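Tegan McAlister
Thread, 17 posts
April

Spent the month on a budget request for a table-clearing robot. We run a lunchroom and a small event space, and my boss Reginald Pennington came back from a trade show very excited. I was told to "put numbers on it." So here's a thread of what I learned, mostly things I wish I'd asked sooner.

Two vendors made the short list. Romia sells you the whole thing, arm and base and software, on a purchase order. Provik only leases, on a 32-month term. I assumed the lease would be the cheap one. I assumed a lot of things in the first week.

Provik's monthly price looks fine until page 8 of the quote. That's where you meet the "task pack." A task pack is one kind of job in one kind of room. Clearing bottles is a task pack. Clearing plates is another. Wiping is "on the roadmap," a phrase I now read as no.

I asked both reps the same question: has it ever done this in a room like ours? Both said yes. Then I asked to see it, and both sent simulation.

I don't hate simulation. Tuncay Bilgin, who does our IT and has more patience than I do, spent an afternoon explaining why you'd want to try a thing 1000 times on a computer before you let it near glass. Fair. I'd want that too.

My trouble is with what gets carried over into the sales deck. Romia's deck says "validated on 360 table layouts." I asked how many of those were in a building. The rep said he'd circle back. He has not circled back.

So I asked for the layouts themselves and got a folder of renders. I went through them with my coffee, looking for anything I'd recognize from a normal lunch shift. 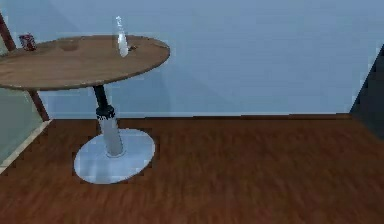

Tegan McAlister

Round wood top on a single pedestal, one clear glass bottle near the back edge, a little red package off to the left, some small dark thing by the bottle. I'd clear that in one trip with my phone in my other hand.

What I care about is the bottle. Clear glass is hard for cameras to see, according to Tuncay, and this one has a pale blue wall behind it. Our back wall is a window. I asked Romia what happens with a window. "Customers typically manage lighting." Great, put blinds in the budget. I did put blinds in the budget.

Also the base. A pedestal table with a wide flat foot on the floor is very close to what we own, so credit to them for that. But how near can a rolling robot get before it bumps the foot? If it can't get close, how far does the arm reach? I wanted one number in inches. I got a brochure.

Somebody asked in replies if I'm just against robots. No. The dish machine is a robot as far as I'm concerned and I'd fight anyone who tried to take it. I'm against paying for a demo of somebody else's room.

Things that were missing from both first quotes: floor survey, spare gripper pads, staff training after the first session, freight. Provik also charges for a "site refresh" if you move the furniture. We move the furniture for every event. Every single one.

Called a reference that Provik gave me. Eino Honkanen runs a cafeteria and was very decent about it. He likes his. He also said a person walks behind it through most of lunch. I asked if that person was in his savings estimate and there was a long pause on the line.

His advice was to write down the worst table we get and make the vendor clear that one. Ours is the corner table after a retirement party. Stacked cups, wet napkins, half a cake, someone's keys. I've sent both reps a written list. Romia wants to "scope" it. Provik hasn't answered.

Lempi Partanen in accounting found the other problem. The payback chart assumes we stop paying for clearing hours. But our clearing people also restock, unjam the coffee machine and find lost coats. Take out the clearing and you still need them on shift. She crossed out the chart in pen.

What I turned in: no purchase, no lease this year. A small line for a paid trial in our room, on our tables, with our window, bottles included. Vendor brings the pads and pays for breakage. If neither one will sign that, I guess that's my answer.

Reginald's reply, in full: "Can we at least do the blinds?" Yes Reginald. We can do the blinds. The quote comes in at 4:30 and I'll post it if it's silly.

Recent from this account
Why our dish machine contract has two renewal dates
Balus floor scrubber, one year of repair bills
Partington carts: which wheels to order
Asking for a trial without signing a letter of intent

Contact | Copyright Tegan McAlister | Back to top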